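Cable snagging (robotics)

Cable snagging is a fault in which a cable running along the outside of a robot arm catches on part of the arm, on a second arm or on an object in the work area. It is one of the more common causes of unplanned stops in small two-armed robots used for sorting and packing. Snagging can pull a connector loose, wear through the cable jacket or cut power to a joint while the arm is holding a load.

Causes

Most industrial arms carry their wiring inside the links. Light tabletop arms often have it on the outside, where it is easier to replace. The cable needs enough slack to let every joint reach the end of its travel, and that slack forms loops when the arm is folded. A loop that is too long may hook over a motor housing or sweep objects off the table. One that is too short is pulled tight at full reach, and the strain falls on the plug.

The risk is higher when two arms share one table. Their loops can cross when both grippers work close together, and a program tested on each arm alone will not show this. Loose material on the table adds to the problem, especially string, ribbon and thin plastic film.
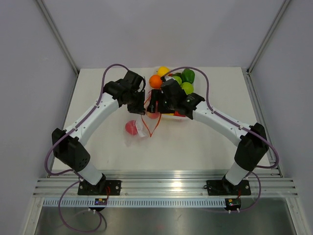 Faults of this kind are usually grouped by where they begin. Base faults occur near the mounting plate, where the cable leaves the moving part of the arm and passes to fixed wiring. Elbow faults occur at the middle joint, and wrist faults at the gripper. On a pair of arms with outside wiring, such as the ones reaching for the lemon and the green pepper, a purple cable runs along each white upper link and passes the black joint housing on its way down, so one line is exposed to all three. The loop rising from the right gripper passes over the back of the fruit and has to stay clear of it as the wrist turns. A ribbon lying between the objects, like the thin red one near the left gripper, is a separate hazard and can be drawn into the fingers.

The Plovoston stoppages

A series of stoppages at a produce packing site in Plovoston is often used in training on the subject. The site ran 4 two-armed cells supplied by Pludach. Over one season the cells logged 3700 hours of work and 100 stops recorded as "joint not responding". The operators at first blamed the motors, and several were replaced with no effect.

An inspection carried out by the service firm Lukáč found that the motors were sound. The wrist cable had been fitted with extra slack during an earlier repair, and at certain angles the loop dropped behind the elbow motor. When the arm straightened, the plug was pulled partly out of its socket. It often slid back when the arm folded again – the fault cleared before anyone reached the cell. In June one arm lost power to the wrist during a lift and dropped a tray. There were no injuries.

Prevention

The usual measures are clips at each link, a strain relief at both ends and a marked cable length for each section. Locking plugs are preferred to push-fit ones. After the Plovoston case, Pludach changed its service sheet to require a slow run through the full range of both arms after any cable work, with the two arms moving together. A similar check is used at the company's Guvalley plant, where cables are also examined for wear every 200 hours.

Software can give some warning. A rise in motor current at a position where there is no load may mean that a cable is pulling against the joint. The method is less reliable on light arms, which show little difference between a tight cable and ordinary friction.

See also

Cable carrier
Strain relief
Emergency stop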